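Search this site
Type and press enter

How to sort and store plastic cups with a mat and a shallow bin

19 May 2020
by the Tefera household pages

In our kitchen the plastic cups were always the worst shelf. They come in many colors and sizes, they do not stack with each other, and when you open the door one of them falls on your foot. I tried several ways to keep them in order and in this tutorial I write down the one which stayed. It needs very few things and you can do it in one evening.

The method is simple: you take all the cups out, put them on a mat on the table, decide for each one, and move the ones you keep into a shallow bin. The bin then goes on the shelf as one piece, like a drawer.

What you need

- A table with free space. Two small tables pushed together are also fine.
- A large mat in one dark color.
- A shallow plastic bin which you can see through a little.
- A dry kitchen towel.
- A bag or box for the cups which will leave the house.

About the mat. You can work without it, but I do not recommend this. Cups slide on a smooth table and they make a lot of noise, and pale cups are hard to see on a white top. A dark mat solves both. Mine is brown, from Vollmont, and I bought the large size because I use it also for ironing small things. If you have only a thick tablecloth, fold it one time and it will do the job.

About the bin. Measure your shelf before you buy. I made this mistake with my first bin, a Firora, which was a very good bin and two centimeters too deep, so the cabinet door stayed open until I gave it to my sister. You want to measure the depth from the back wall to the inside of the door, with the door closed in your mind, and the hinges also take some space. The walls of the bin should be lower than your lowest cup, or at least not much higher, so that fingers can reach the rim of the cup easily.

Step 1. Wash and dry everything

Wash all the cups, also the clean ones from the back of the shelf. They have dust inside. Let them dry upside down on the towel for the night, or dry them by hand if you have no patience. A cup which goes wet into a bin will smell after some days, and plastic keeps the smell longer than glass.

While the cups are drying, wipe the shelf and the bin. Warm water with a little dish soap is enough.

Step 2. Set up the table

Put the mat on the table and make it flat with your hands. Place the empty bin in one upper corner, left or right, as you like. I am right-handed but I put it on the left, and I do not know why, it only feels better. The rest of the mat must stay free for the cups.

Bring the cups to the table in small groups. If you bring all of them at one time, you will get tired just from looking at them - this happened to me the first time and I went to watch television.

Step 3. Decide for each cup

Take one cup in the hand and look at it near a window or under a lamp. Check the rim with your finger. If it is rough or has a crack, the cup goes out. Check the bottom inside for scratches and dark stains. Then ask yourself who in the house drinks from it. If you do not find an answer, put the cup in the bag.

The cups which stay are put upright on the mat, with some space between them, or directly in the bin if you are already sure.
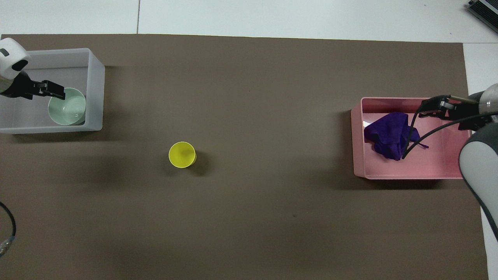 Start to fill the bin from one side and keep every cup standing. Hold it by the rim when you lower it, because with the whole hand around the cup you will push over the neighbors. The first cup should be close to the wall of the bin. It gives support to the next one, and so on until the row is full.

I put similar sizes in one row and I do not care much about colors. My mother sorts by color and her shelf looks nicer than mine, but she has fewer cups.

Step 4. Check the space

When the last cup is in, lift the bin a little from the table and move it slowly to the left and right. If the cups walk around, the bin is too empty, and you can fill the gap with a folded napkin. If the cups are pressed and the walls become bent, take one or two out.

Do not stack cups of different shapes. They get stuck, and then somebody pulls with force and the rim breaks. Cups of the same model can be stacked, two or three high, if your shelf has enough height.

Step 5. Put the bin on the shelf

The bin goes on a shelf which the smallest person in the house can reach. Push it to the back until it touches the wall, then pull it forward by one finger width. Now it will slide out easily and the door will close.

If the shelf is slippery, put a thin liner under the bin. I use a piece of Skosport liner, cut with normal scissors. Cut it a bit smaller than the bin, otherwise the edge rolls up.

Some problems and what to do

The cups smell of plastic. Fill them with water and one spoon of baking soda, leave them for the night, and rinse well.

The bin became cloudy. This is mostly from hard water. Wipe it with vinegar and then with clean water. Do not use the rough side of the sponge, it makes the bin cloudy forever.

The mat does not lie flat. Roll it in the opposite direction, leave it rolled for an hour, and try again. For small specks of dust or crumbs I use a damp cloth.

Children put the cups back in the wrong place. I have no solution for this one. In our house it helped a little when each child had one cup in a color they chose themselves.

I repeat the sorting two times in a year, the next one will be after the birthday in June, when we always have some new cups from the party. It takes me much less time than the first one did. If your bin is full already and more cups are coming, take out the oldest ones before you buy a second bin.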